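Getting Smells Out of the Kitchen

Most kitchen smells come from a few places, and they are usually the ones that get wiped last. Spraying something scented over the top makes two smells instead of one. Find where it is coming from first, then clean that.

Drains

Lift out the plughole strainer and scrub both sides with an old toothbrush and washing-up liquid. Do the overflow hole too, as far in as the brush will go. Tip half a cup of bicarbonate of soda down the drain, follow it with a cup of hot water from the tap, and leave it overnight. If the smell is back within a couple of days, the trap under the sink needs emptying. Put a bucket underneath before you unscrew anything, and check the rubber washer is seated properly when you put it back.

Bins

Wash the bin itself, not only the lid. The rim where the bag folds over is the worst part. Dry it fully before a new bag goes in, outdoors if you can. A folded sheet of newspaper at the bottom catches drips and can be thrown out with the bag. In June and through the summer I empty the food caddy every 2 days whether it is full or not.

Microwaves

Fish, popcorn and anything with burnt cheese will hang about in a microwave for a week. Put a few slices of lemon in a bowl of water with a wooden spoon standing in it, heat until the window steams up, and leave the door shut for 9 minutes. After that most of the splashes wipe off with a damp cloth. Take the bowl out carefully, as it will be very hot. 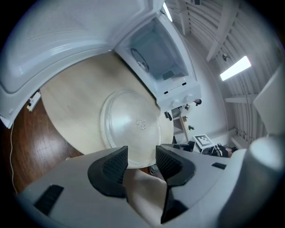 The plate can go in the sink with the rest of the washing-up, but let it cool first. Hot glass in cold water can crack. The roller ring underneath is easy to forget and picks up a surprising amount of grease, so wash that as well, and wipe the floor of the oven where it runs. Never poke anything into the vents or pour water near them. Leave the door open for an hour afterwards.

If the smell is from something properly burnt, one go with the lemon won't do it. Leave a saucer of bicarbonate of soda inside overnight with the door closed, and remember to take it out before you next use the oven. A saucer of used coffee grounds, dried first, does the same job — my neighbour Mỹ La prefers it, though I find it swaps one smell for another for a day or so.

Fridges

Throw out what needs throwing out, then take the shelves and drawers out and wash them in warm soapy water. The small drain hole at the back, low down, blocks with crumbs and bits of leaf. Clear it with a cotton bud. Wipe the door seal, opening up the folds as you go. Keep cut onions and strong cheese in lidded tubs. Margarine tubs hold on to the smell, and glass jars don't.

Chopping boards

Rub a wooden board with coarse salt and half a lemon, leave it for 7 minutes, rinse, and stand it on its edge to dry. Don't soak it. Plastic boards can go in the dishwasher, but once they are badly scored it is time for a new one.

Cloths and sponges

If the whole kitchen smells sour and you can't find the reason, smell the dishcloth. Wash cloths at 60 degrees, without fabric softener, and hang them over the tap between uses. Tea towels want changing more often than most people change them — daily in our house, and twice if there has been a roast.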